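The Long Weekend at Drernthorpe

My aunt left me the house at Drernthorpe and, because she had a sense of humour, the boat as well. The house came with a leaky roof and a view. The boat came with a letter from the marina saying I owed 381 dollars in mooring fees and would I please call.

I called. The man on the other end said, "Oh, the Truso," in the voice people use for a dog that bites.

So that was how I spent the first long weekend in May, driving up from Hutden with a sleeping bag, a box of groceries and a pair of gumboots I'd bought at the servo. It rained the whole way. I'd only met the boat once, when I was nine and threw up over the side of it, and I'd been hoping it had sunk.

It hadn't. It was sitting at the end of the jetty, green all over, with a cormorant on the cabin roof. The cormorant looked at me and I looked at the cormorant and then I went back up to the house to make a cup of tea.
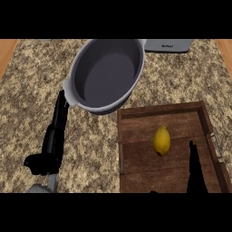

My aunt never wrote a recipe down in her life, but she wrote down everything about that boat. I found the logbooks in the cupboard under the sink, nine of them, wrapped in a shower curtain. I carried them up to the kitchen counter, all that speckled granite she'd been so proud of, and shoved the big oval pot back a bit so I could spread them out. Then I stood there in my wet socks and read for three hours. Engine hours, tides, what the weather was up to, who she'd had words with at the fuel dock. And every few pages, in the margin, a little letter M with a circle round it.

I decided M was a man. Of course I did! She'd lived alone for 40 years and I'd always wanted there to be somebody. I had him half built by dinner time - tall, a bit weathered, good with knots. I gave him a beard and then took it off again.

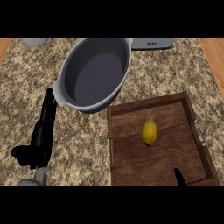
The pot, still waiting for someone to cook in it.

The next morning I took the logbooks down to the marina office along with my chequebook. The man there was younger than he'd sounded, and he had the heater going. I paid what I owed, and then I turned one of the books around on his desk and put my finger on the M.

"Who's this, then?"

He had a look. He flipped over a few pages and started to grin.

"That's Muriithi," he said. "The shoal. Out past the second marker. She hit it every year."

I counted them up that night. She'd hit it 86 times.

I laughed until I had to sit down on the back step, and then I had a bit of a cry, which I hadn't managed at the funeral. I'd been so ready to be happy for her about the man with the knots. And there she was, out on the water with the tide going out from under her, writing a neat little M and putting the kettle on until it came back in.

The marina rang again on the Monday. Somebody had offered 2,550 for the Truso, as she was, cormorant not included. It was more than fair. I said I'd think about it, and I did think about it, all the way down the hill in my servo gumboots.

The cormorant moved over for me. I found the key where the logbook said it would be, and on the fourth go the engine caught.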